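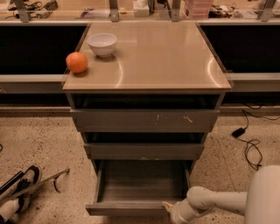
The drawer rig at Oltska, with the bottom drawer open and the arm at its right-hand side. The orange and the bowl are for a different task.

The drawer that wouldn't let go

It was the bottom one. Everyone at Oltska will tell you that before you've got your coat off. Top drawer fine, middle drawer a bit sticky, bottom drawer – trouble.

The fault log calls it a "retained grasp". What it meant, one afternoon in April, was that a white robot arm took hold of a drawer, opened it as asked, was told to let go and didn't. Then it was told to go home. It set off for home with the drawer still in its grip.

The cabinet went with it. Not far. It's on a hard speckled floor, and the thing slewed round by the width of a hand before Shamim Soomro hit the stop. The bowl on top went over the side and broke. The orange rolled off and was found later under the counter.

"I was standing closer than I should of been," Soomro says. "My foot was right there. You get used to it being slow."

She wasn't hurt. A scuffed shoe, and a bad quarter of an hour afterwards.

Oltska has had the arm for two winters. The work is household stuff – open this, shut that, put the fruit in the bowl – and it is done over and over, so the software gets better at it. Drawers are a big part. This cabinet is plain grey, no handles, so the gripper has to find the front panel itself and work it open. People do it without thinking. A machine has to do it by feel, or by what passes for feel, and the feel comes from a reading off the gripper motor.

And that is where it went wrong.

When the gripper shuts on something it pushes with a set force. When it opens, the control program waits to hear that the fingers have moved apart. On the day in question it did hear that. The fingers hadn't moved. The message was left over from the try before – a stale one, sitting in a queue, 376 milliseconds old by the time anything read it. Program sees "open", program carries on. Next step, lift away and go home.

Arnar Fogh wrote that part. He's quite cheerful about it now, less so at the time.

"It had run 3,010 pulls without doing it once," he says. "So I trusted it. I'd have put my own hand in there. I did put my own hand in there, most days."

Why then and not before? Fogh's best guess is a busy network. The lab had swapped its switch for a Bostach unit the week before and the gripper messages were turning up late and in clumps. Most of the time a late message does no harm. It did harm when the drawer jammed slightly, the first grasp slipped, and a second grasp was made straight after. Two grasps close together, one old "open" between them. He got it to happen again on the bench, on the 40th go, with the arm pulling on a bit of rope.

There was a second failing, and it's the one Soomro minds more. The arm should have noticed. Drag a loaded cabinet across a floor and the joints work harder than they do moving through air, and there is a limit set for just that. The limit was in place. It had been put up a few months earlier, after the arm kept stopping on the sticky middle drawer, and never put back down.

"Someone was fed up with it tripping," she says. "Me. It was me. There's a note with my name on."

The rig's gripper was supplied by a small firm, Vekico, who sent a person out inside two days and who were, both of them say, decent about it. They pointed out a line in the manual saying the open signal should be checked against finger position. Fogh hadn't done that. The line is on page 300-and-something and he says he read it, once, on a train.

So what changed. The program now looks at where the fingers are as well as what the message says. Messages carry a time and old ones get thrown out. The force limit is back down, and the arm trips on the middle drawer again, and people moan. A trip now means a person has to walk over and clear it by hand before anything moves.

Also the floor. There used to be a taped line for where to stand and it had worn away. Bits of kit creep in too, a power lead here, a metal rod there. Soomro would like all of it cleared and the line painted this time. She has asked twice.

The report went to Baldursdóttir, the consultancy that looks after safety for the building. Four pages. They wanted to know why the stop button was on the far side of the bench from where people stand. No one had a good answer to that. Soomro had reached it by leaning across, and she's tall. There's a second button now, on a cable, and whoever is nearest the cabinet holds it.

The drawers are still the same drawers. Fogh wanted a new cabinet with proper runners, but Soomro said no, a kitchen drawer in a real house is going to be rubbish as well, so they may as well practise on a rubbish one. They were back on it the folowing week at half speed. When I left at ten past four the arm had been told to shut the bottom drawer, and Fogh was watching the finger readings scroll past with the new button in his lap.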